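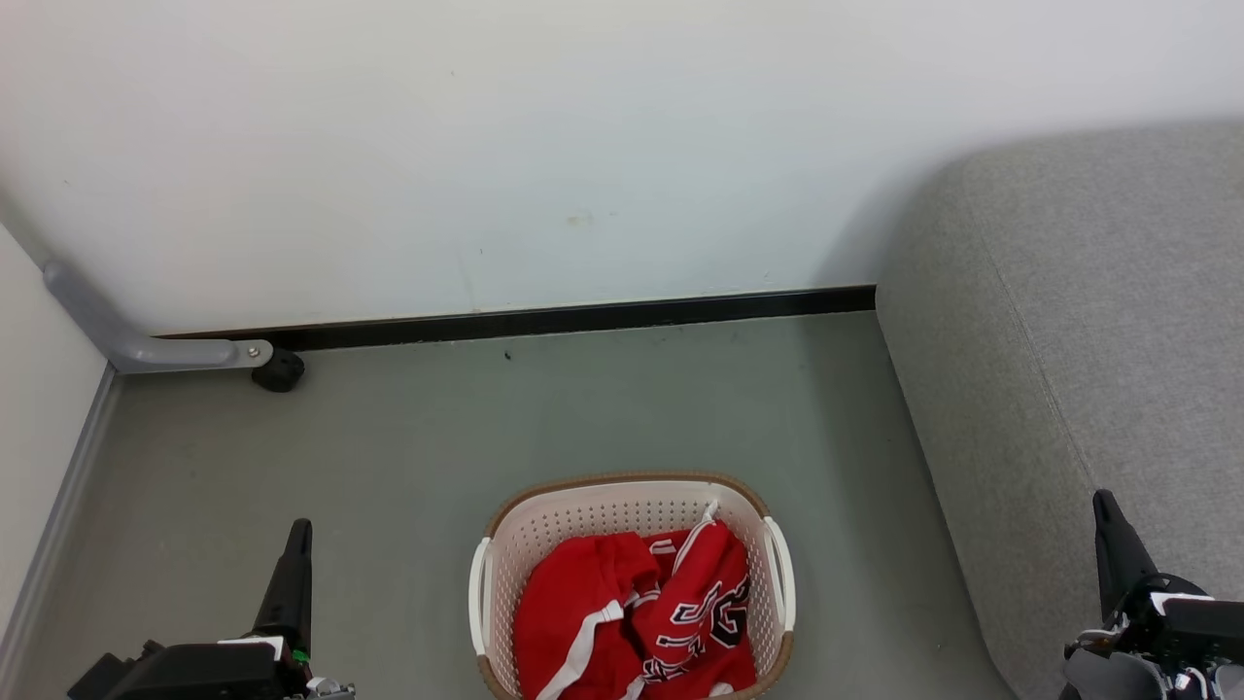

Monday evening and the basketball kit is on my list again. I wash the team clothes for our small club in Veltthorpe this season, so I will write here what I have learned. Maybe it is useful for somebody with the same job.

1. I turn the shorts and the jerseys inside out before the wash. The big numbers on the jerseys stay nice much longer. In my first month I did not do this, and one number began to crack at the corners.

2. Red goes only with red. I know everybody says so. I have one pair of socks at home which are now pink, and they were expensive socks.

3. Cold programme, 29 minutes, half the powder that the packet recommends. For shirts with a lot of sweat I leave them first in a bucket of water with a spoon of soda. No fabric softener! Sports fabric does not like it, my neighbour from downstairs told me this and she was right.

4. The cords in the shorts. Please tie them before washing. I spent 20 minutes last week with a safety pin, pulling a cord back through the waist of one pair. My tea was cold after that.

5. Folding is the part that I like. I do it in the living room, because the table in the kitchen is too small and always has bread on it. The sofa is light grey and it shows everything, so I put there only things which are clean and fully dry. Something red on the grey seat, near the plain pale wall, is easy to see even when I am looking for it late in the evening. With the black training bibs it was harder, I once lost one for two days between the cushions.
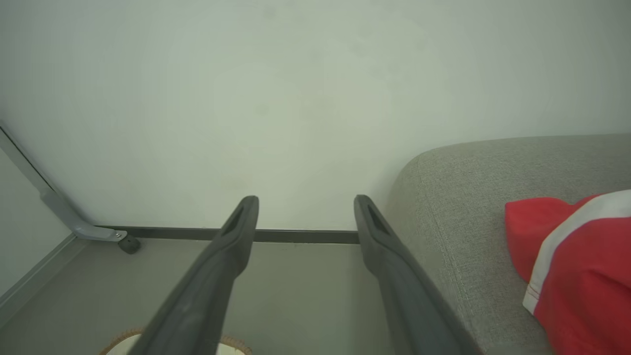 6. Jerseys I fold in three along the length, then in half, with the number on the outside. Then I can find the right one without opening the whole pile. A sofa with a round armrest like ours is not so good for piles, they slide down, so I start on the flat part of the seat. The shorts I only fold once and lay on top.

7. Somebody asked about the bag. It is an old one from Erkeo with a broken zip on the side pocket. Inside I keep one plastic bag for wet things after the match. Shoes do not go in there, we had a discussion about this in December and I won.

8. Next match is away, against Bunero. The kit must be at the door before breakfast. I still have to find one missing sock, if it is in your bag please write to me.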